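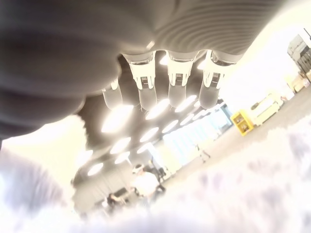

ロボットの手が「はなさない！」になっちゃった話をします。ものをつかむのは、ロボットにとってけっこうむずかしい仕事。でも、じつは「はなす」のもむずかしい。みんなは消しゴムをはなすとき、いちいち考えないよね。ロボットはちがう。指の一本一本に「ひらけ」と命令がとどかないと、ずーっとにぎったまま。写真のロボットの手を見てみて。指がならんで下をむいていて、先っぽは丸い灰色、その上はガラスみたいにすきとおっている。すきとおったところに、みぞのある小さな部品が入っている指もあるよ。こういう手が、ふわふわしたものの上におりていくとき、なにがおこるか。きょうはその話。

いそいで書いてるので字がまちがってたらごめん。

＜なにがおきたの？＞

4月のこと。Skustau（スクスタウ）という工場で、ロボットがタオルをつかんで箱に入れるれんしゅうをしていました。つかむ、もちあげる、はこぶ、はなす。このくりかえし。

440回目まではうまくいった。

441回目。つかんだ。もちあげた。はこんだ。……はなさない。

箱の上で手がとまったまま、ぎゅーっ。しかも、にぎる力がどんどん強くなっていく。タオルはしわしわ。モーターは「ウーン」とうなりはじめました。

＜どうして？＞

ロボットの指には「センサー」がついていることがあります。センサーは、人間でいうとひふの感じる力みたいなもの。「さわったよ」「これくらいの力だよ」と数字でコンピューターにおしえます。

この工場の手では、ふつうににぎると数字は800くらいまで上がる、ではなくて、ぴったり800になったら力をふやすのをやめるきまりでした。900になったら「きけん！」で全部とまる。

ところがその日は、タオルの細い糸くずが指のすきまに入りこんで、センサーがちゃんとおされなくなっていた。数字が上がらない。コンピューターは「あれ、まだつかめてないぞ。もっと力を入れよう」と思ってしまう。もっと。もっと。900にもならないから、きけんの合図もでない。

はなすほうはどうかというと、「800になってから、はなす」というじゅんばんになっていた。800にならない。だから、いつまでたってもはなす番がこない。

こまった。

＜とめたのは人間＞

気がついたのは、ロボットのかかりのニバウド・メイレレス（Nivaldo Meireles）さん。音がへんだ、と思ったそうです。すぐに赤いボタンをおしました。これは「非常停止ボタン」といって、おすとロボットのうごきがとまります。

メイレレスさんが、やらなかったことがひとつあります。タオルをひっぱること。

「とってあげたくなるよね。でも手は出さないよ。止まったように見えるロボットは、つぎにうごくかもしれないからね」

まずボタン。それから電気を切る。うごかないことをたしかめてから、手でゆっくり指をひらいたそうです。糸くずは、ピンセットでとった。つまようじの先にものらないくらい小さかったって。

＜なおしたところ＞

・つかむ時間に「2秒まで」というきまりをつけた。2秒たっても800にならなかったら、あきらめてとまる。
・モーターがどれくらいがんばっているかも、いっしょに見ることにした。センサーがまちがっても、モーターのほうで気づける。
・ふわふわしたものをつかむ日は、とちゅうで指のそうじ。

二つ目がだいじ。目をつぶっていても音で車に気づくことがあるでしょ。しらべる方法がふたつあると、かたほうがだめでももうかたほうでわかるるんです。

＜おうちでやってみよう＞

あつい手ぶくろをして、目をつぶって、ティッシュをそっとつかんでみて。どれくらいの力でにぎってるか、わかりにくいはず。つぎは手ぶくろなしで。ぜんぜんちがう！　糸くずがつまったロボットの指は、手ぶくろをした手にちょっとにてます。

＜やくそく＞

工場の見学や科学館でロボットを見るときは、さくや線の中に手を入れない。とまっていても、入れない。なにかおとしても自分でひろわないで、かかりの人をよぶこと。

つぎの回は、そうじロボットがかいだんでとまるひみつ。センサーの話のつづきです。おたのしみに

シェア 12　コメント 3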